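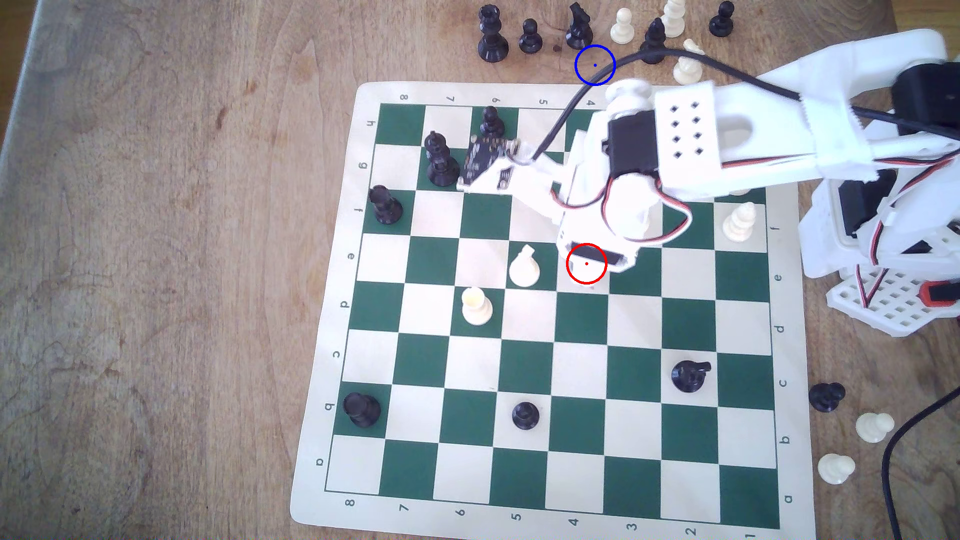
Merino vests, and why I now own five of them

I've been cold since roughly my tenth birthday. Cold at bus stops, cold in offices, cold in other people's lovely old houses where they swear blind the heating is on. So when the temperature dropped in December I decided I was going to sort out my base layers once and for all, and because I can't buy so much as a pair of socks without turning it into a project, you're getting a blog post out of it.

My starting point was a drawer of cotton vests, most of them older than my car. Cotton is fine if you sit still. I don't sit still, I walk up the hill to the station with a rucksack on and then stand on a platform in the wind, and by the time the train comes I've got a damp patch between my shoulders the size of a dinner plate. Then I'm chilly until lunch. Lots of you wrote in after my last moan about this and nearly all of you said the same word, which was merino.

I bought three to begin with, one each from Zoltolico, Stestar and Tundley, and wore them in turn for a month under the same two jumpers.

The Zoltolico was the cheapest of the lot and it feels it, a bit. It's thin and slightly scratchy round the neck for the first couple of wears. After a few washes it calmed down and I stopped noticing. The length is good too — long enough to tuck in properly, even on me, and I've got a body like a draught excluder. My one real grumble is the side seams, which twist round to the front by the end of the day so that I undress looking as if I've been wrung out.

The Stestar is a blend, mostly wool with some nylon in it, and it's the softest thing I have ever put on. I wore it to bed twice by accident. It dries overnight on the back of a chair, too. But (there's always a but!) it has bobbled terribly under the arms, and the black has gone a sort of tired charcoal. If you only ever wear things under other things you won't care. I sometimes take my jumper off in company, so I care a little.

Then the Tundley. Oh, I love the Tundley. Flat seams, a neckline low enough to hide under a shirt, and sleeves that stop just above the elbow so they don't bunch up. It was the dearest and I sulked about that for a whole evening before I pressed the button. I've since gone back and bought two more, so that's how three became five. 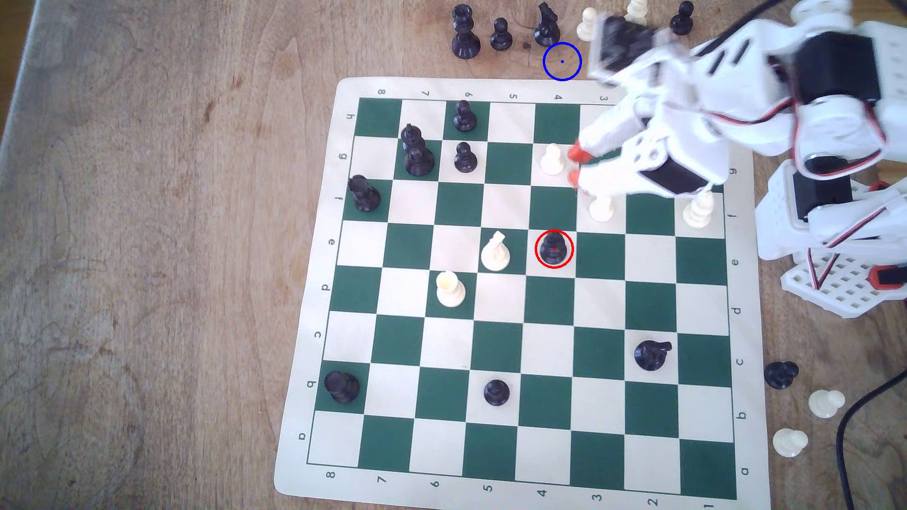
Green and cream squares on the kitchen-table sort of brown.

Now, washing. I put this off for years on the grounds that wool meant hand washing and hand washing meant never. My friend Hsin-yi Chu finally told me off about it. She knits, so she has strong views, and she does all her woollens in the machine at thirty on the wool cycle with a proper wool wash and a low spin. I've copied her exactly and nothing has shrunk so far. No fabric softener, she was very firm about that, and no tumble dryer. I dry mine flat on a towel in the spare room and they're ready the next morning, apart from the Zoltolico, which for some reason takes its time around the hem.

You also don't need to wash them nearly as often as cotton. I was very doubtful about this. I hung the Tundley by an open window each night and got four days out of it before I felt I ought to do the decent thing, and even then it didn't smell of anything much. My cotton ones are good for one day, and a short one at that.

A few of you asked about sizing. I'm a 12 in nearly everything and took a 12 in the Zoltolico and the Tundley. The Stestar only comes in small, medium and large, and the medium was snug across the shoulders, so I'd go up if you're between sizes. You do want a base layer fairly close to the skin, otherwise the cold air gets in and you may as well be wearing a flag. Snug is good. Leaving red marks is too far.

I did look at the Huang long-sleeved one as well, the one with the thumb holes, and had it in my basket for ages. In the end I left it. I don't get on with thumb holes, they end up in the washing-up. If anyone has worn one with the cuffs turned back I'd like to know whether it sits flat under a shirt, so please leave a comment.

Moths are the other thing. I've got the vests in a zip-up cotton bag with a couple of cedar balls and I check it whenever I remember. Last spring they had my favourite cardigan, right in the middle of the back, and I walked round like that for a whole day before anyone said.

Next up is tights, if I can face it. I've got a pair of woolly ones waiting in the hall that I'm a bit scared to try on.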